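Reading time: 1 minute

To: Plulinis users list
Subject: Re: Planner release and tag poses

Helju Toom wrote:
> Irngate reports pose jumps near the tray since the June release.
> Please advise whether to revert.

Sites are asked not to revert. The fault lies in the tag filter.

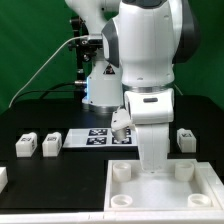
The filter drops a tag when its corners are hidden. With the gripper holding the peg, two of the plate's four tags are partly covered, and the estimate then rests on the others.

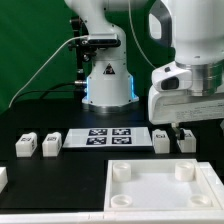
Block poses follow a separate path in the code. The blocks standing on both sides of the plate carry their own small tags and should be kept enabled.

Clellmont will test a longer filter window of 60 samples.
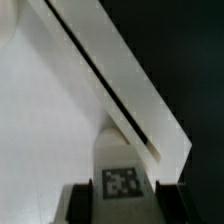
Until that test is complete, please leave the wrist camera settings at their defaults and send logs to this list.

Plulinis Support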